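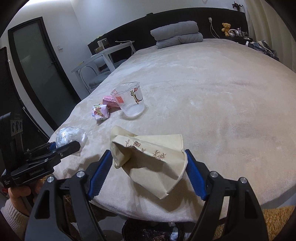 写真提供:Nimanach広報室

宿泊施設の運営代行を手がけるNimanachは2018年3月24日、客室内で発生する使い捨て飲食容器の分別手順を改定し、管理下の全客室に適用すると発表した。対象は349室。紙コップ、透明プラスチックカップ、菓子類の包装フィルムなど、寝室に残された小物の容器包装を、リネン交換の前に品目別に回収する工程を新設する。

従来の手順書では、客室内のごみは備え付けのごみ箱の中身と一括して袋に入れ、バックヤードで選別することになっていた。ベッドの上や枕元に置かれた容器については記載がなく、シーツや毛布と一緒に巻き込まれてリネン工場に送られる例があった。同社の集計によると、前年度に委託先のリネン工場から返却された異物は3582点で、容器包装類がその過半を占めた。ほかは文具、充電ケーブル、ヘアピンなどである。

新手順では、清掃担当者は入室後、寝具に手を触れる前に毛布の表面を目視で確認し、残置物を取り除く。回収区分は「紙容器」「硬質プラスチック」「軟質フィルム」「その他」とし、清掃カートに取り付けた区分袋へその場で投入する。つぶれた紙コップは内側に液が残っていることがあるため、縁を上に向けて持ち上げ、中身を確認したうえで紙容器の袋に入れる。無理に形を戻す必要はない。

透明カップは硬質プラスチックに区分する。側面のラベルは、手で容易にはがせるものに限りはがし、糊が残るものはそのまま投入する。ふたとストローは本体から外す。変形したカップも扱いは変わらないが、割れがある場合は「その他」とし、厚手の袋を使う。

菓子の個包装は、内面が銀色のものを含めてすべて軟質フィルムとする。旧手順ではアルミ蒸着フィルムの扱いが施設ごとに異なり、可燃ごみとする施設と金属類に混ぜる施設があった。材質表示のない透明の包装片も軟質フィルムに含める。紙とフィルムの複合材で判断がつかないものは「その他」に回し、現場では分解しない。

手順書の改定を担当したジャガディーシュ・カイマル氏(施設運用部)は「淡色の毛布に白や透明の包装が載ると、斜めから光を当てない限り見落とす。照明を全灯にしてから確認する順序に改めた」と説明する。新手順では、入室、カーテンの開放、全灯、毛布表面の確認、枕元とヘッドボード際の確認、残置物の回収、リネン交換の順に作業を進める。ヘッドボードとマットレスの隙間は、マットレスを手前に引いて確認する。

毛足の長い毛布については別項を設けた。起毛面に載った包装片は、引きずると繊維に糖分や油分が移るため、必ず真上に持ち上げる。飲料のしみを認めた場合は、毛布を外して専用の袋に入れ、しみの位置を記した札を付けて洗濯に回す。室内での水拭きや洗剤の使用は行わない。交換用の毛布は各階のリネン庫に予備を置き、在庫が2枚を下回った時点で補充を依頼する。

区分袋とカート用の枠はBrunwoodが納入する。袋の容量は1枚あたり15リットルで、口部を固定する枠は既存のカートに後付けできる。軟質フィルム用の袋は半透明とし、カートから降ろす際に混入物を外から確認できるようにした。色分けは行わず、区分名を日本語と英語で表示する。

同社は改定に先立ち、前年9月から系列のPeslow館で試行を行った。試行の対象は300泊分の清掃記録で、1室あたりの作業時間は旧手順に比べて40秒増えた。一方、バックヤードでの再選別は不要となり、館全体の作業時間はほぼ横ばいだった。試行期間中、同館のリネンからは容器包装類の返却がなかったという。

試行を統括したアイルサ・レッキー氏は、作業時間の増加分について「大半はカップ類の中身の確認に要した時間で、担当者が慣れた後半でも大きくは縮まらなかった」と述べ、清掃員1人あたりの担当室数は据え置く方針を示した。残液は浴室の洗面台には流さず、カートに備えた密閉容器に移す。容器は各階の作業終了時に空にし、すすいでから戻す。

飲食物が残っている場合の扱いも明文化した。連泊中の客室では、未開封の品と中身のある容器には触れず、ベッド上にあるときに限り机に移す。空であることが明らかな容器のみ回収する。退室後の客室では、未開封品を忘れ物として記録し、開封済みの食品は廃棄する。印刷や絵柄のある容器を記念品として残す利用者もいるため、連泊中に机や棚に並べて置かれた空容器は回収の対象から外した。

各施設の責任者向け説明会はロリー・バクスター氏が担当し、改定版の手順書と区分表を配布する。区分表はカートの内側に掲示する。回収物の重量は区分ごとに月次で記録し、紙容器と硬質プラスチックは施設所在地の自治体の基準に従って排出する。自治体の区分が社内区分と異なる施設では、排出時の読み替え表を別に用意する。

リネン工場からの異物返却数は引き続き集計し、9月に中間値を公表する予定。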